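Häufige Fragen zur Robotik-AG Otura
Stand: 4. November 2021

Wer kann mitmachen?
Alle ab der neunten Klasse. Vorkenntnisse im Programmieren sind nicht nötig, wer aber noch nie mit Python gearbeitet hat, bekommt in den ersten Wochen ein Übungsheft von Shewit Negussie.

Wann und wo trifft sich die AG?
Donnerstags nach der siebten Stunde im Werkraum im Untergeschoss. In den Ferien ist geschlossen. Im März liegt der Wettbewerb, dann kommen meist zusätzliche Termine am Samstag dazu – die stehen rechtzeitig am Aushang.

Was kostet die Teilnahme?
Die AG selbst ist kostenlos. Für die Fahrt zum Wettbewerb fällt ein Eigenanteil an. Wer ihn nicht aufbringen kann, wendet sich an Teodoro Padilla.

An welchem Wettbewerb nehmt ihr teil?
Am Skeren-Cup, Klasse »Greifen und Sortieren«. Jedes Team besteht aus 3 Personen. Der Arm muss kleine Gegenstände auf einem Tisch finden, aufnehmen und am richtigen Platz ablegen. Die Gegenstände werden erst am Wettkampftag bekannt gegeben.

Woran arbeitet die AG zurzeit?
Am Greifen nach Bild. Das Programm soll aus den Aufnahmen der Handgelenkkamera ableiten, wohin der Arm fahren und wie weit er die Finger öffnen muss. Bisher haben wir rund 1146 Aufnahmen gesammelt, 377 davon sind beschriftet. 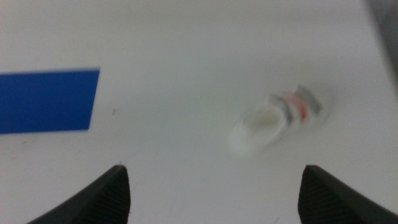 Welche Aufnahmen kommen in den Trainingssatz?
Zuerst wird aussortiert, dann beschriftet. Rodel Bautista hat dafür eine kurze Anleitung geschrieben, sie liegt im AG-Ordner. Verwacklung prüfen wir am Gegenstand: Die gerippten Greiffinger können gestochen scharf sein, während das kleine weiße Teil mit dem rötlichen Ring doppelte Kanten hat. Solche Bilder bekommen die Markierung »unscharf« und werden getrennt abgelegt. Im Zweifel entscheiden zwei Leute gemeinsam.

Muss ich zu Hause etwas tun?
Nein. Beschriften geht auch von zu Hause, ist aber freiwillig. Den Zugang richtet Kristaps Vaher ein.

Darf ich den Arm allein bedienen?
Erst nach der Einweisung. Der Not-Aus muss immer in Reichweite sein, und lange Haare werden zusammengebunden. Während der Arm fährt, bleiben die Hände vom Tisch.

Kann ich später im Schuljahr einsteigen?
Ja, bis zu den Weihnachtsferien. Danach sind die Teams gemeldet, Zuschauen ist weiterhin möglich.

An wen wende ich mich bei Fragen?
An Shiela Dela Peña, in der großen Pause am Werkraum oder über das Postfach der AG im Sekretariat.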